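This site uses cookies to remember your language and to count visits. Accept all | Only necessary

House rules for recording with hand-held grippers
Speaker notes, Drorkico workshop day, Tunditz
2026-04-19

Slide 1. Start

Good morning and thank you for coming on a Sunday. Wait until the door is closed. Speak slowly, the room has an echo.

I work with the people who write the recording rules at Drorkico. My talk is about the rules we use when several persons record in the same room with hand-held grippers. These rules are not a standard in the legal sense. They are a text of 22 points, and we call this text the Huttunen sheet, after the street where our first office was. Copies are on the chairs in the first row. Please pass them back.

I will not read all the points. I will take the ones on which I receive the most questions from new operators.

Slide 2. The room before the operators

The first part of the sheet concerns the room. We ask that the person responsible for the session walks the full floor before anybody puts on a backpack. This person looks down, and then looks up.

Down means cables. On a polished floor a white cable is easy to overlook, especially near a window where the floor shines. The sheet says: a cable which crosses a walking path is taped or covered along its full length. If it cannot be taped, the path is moved. The same point covers the small boxes which are connected to an operator and stand on the floor. A box on the floor has a radius, and the operator should know this radius before the first take.

Up means light. Write down which ceiling lights are on and whether daylight enters. We had a long discussion with the Drareck team about blinds. They prefer to close all of them. We accept daylight if it is noted in the log, with the hour. Both ways can work, but do not mix them inside one session.

Remark for me: tell the story of the October session, in which the sun moved over the table and the markers became difficult to read. Two minutes, not more.

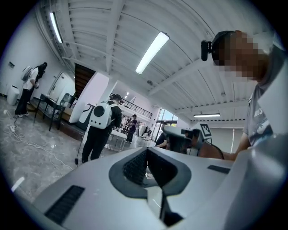 Slide 3. Distance between operators

Many people ask for one number. We do not have one number which is good for every task. The sheet says that two operators must be able to stretch both arms in any direction without touching each other, and this includes the grippers. A gripper makes the arm longer, and after an hour the operator forgets this.

Points to say aloud:

— One operator at one work place. If a task needs two operators, it has its own plan and its own line in the log.

— The person without a gripper gives way to the person with a gripper.

— Nobody speaks to an operator from behind during a take. With a backpack on, people turn with the whole body, and the backpack turns too.

— Persons who only watch stay at the agreed place. A mezzanine or a staircase is not a good place to watch from if people must walk there with equipment.

The last point was added after a request from Drareck. I was against it at first and I was wrong. In their rooms the stairs are the only way to the storage, and the watchers were always standing on the lowest step.

Slide 4. What is worn on the body

Ask the audience who has worn a full kit for more than one hour. Wait for the hands.

The sheet has 3 points for this:

First, the straps. Loose ends are tucked in. A strap end which hangs in front of the chest will one day be inside the jaw of a gripper. We check the straps again after every break, also when the operator says that nothing was changed.

Second, the head. Whatever is worn on the head must sit firm when the person looks at his or her own shoes, and this is the test we use. If it moves, it is adjusted before the take and never during it. When an operator wears a headset with a microphone, we set the position of the boom at the same time.

Third, the cables from the body. They need enough length for the widest movement of the task and no more. Try the movement slowly one time before you record.

The operator may stop at any moment and does not need to give a reason. Please say this sentence to every new person, with exactly these words. It is point 9 on the sheet and for me it is the most important one. 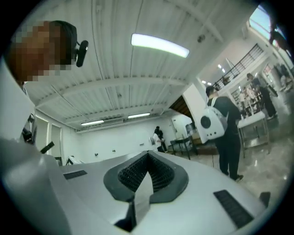 Slide 5. Markers and pads

Now the gripper itself. We looked at 1881 takes from the last year and put all rejected takes in a table. I do not show the table, it is very wide. The largest group was marker trouble: a thumb over the marker, a scratch, or a cable which hung in front of it.

The rule is short. No finger and no cable in front of a printed face. Hold the handle below the cube. Clean the faces with a dry cloth only. We tried a wet cloth and the print became gray.

For the finger pads, the sheet asks you to write the type and the color of the pad for the left and for the right side. It looks like too much work, I know. But pads are changed in the middle of the day, and then there is one black pair and one green pair, and in the evening two people remember it differently.
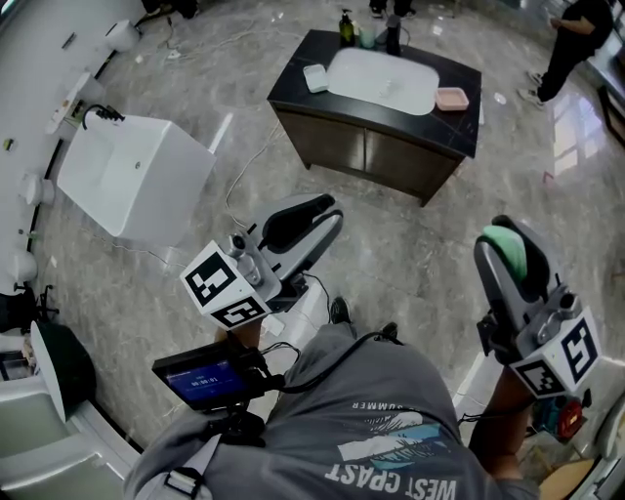
The clock is the other thing to write down. Every session starts with a comparison of the time readouts, and the difference goes into the log even if it is zero. An empty field is treated as a missing check. Drareck does this comparison also at the end, and from this year we do the same.

Slide 6. Borrowed places

A few words about sessions in a place which belongs to somebody else, such as a shop, a kitchen or a showroom. The sheet asks for a list of the objects which may be touched. Everything that is not on the list stays where it is. Small objects on a counter, for example a soap dish or a cup, are put back after each take at their start position, and the start position is noted.

Before heavy things are moved on a stone floor, ask the owner. Do not slide them.

Faces of all persons in the room are made unreadable before the recordings leave our office. This includes visitors in the background. We still ask every person for a signature at the entrance.

Slide 7. How the sheet is changed

Anybody can propose a change. The proposal must contain the old text, the new text and one session in which the old text caused a problem. We received 33 proposals up to now. Most of the accepted ones made a point shorter.

If there is time, show the old and the new wording of point 14. If there is no time, go directly to the questions.

Questions I expect:

Is the sheet valid for robots which record by themselves? No, only for people who hold the grippers. A separate text is in preparation.

Can other teams use it? Yes, please keep the numbers of the points as they are.

Lunch is on the ground floor at the side entrance. Collect the remaining copies from the chairs.

Get the Tunditz workshop newsletter. Enter your e-mail address to subscribe. You can unsubscribe at any time.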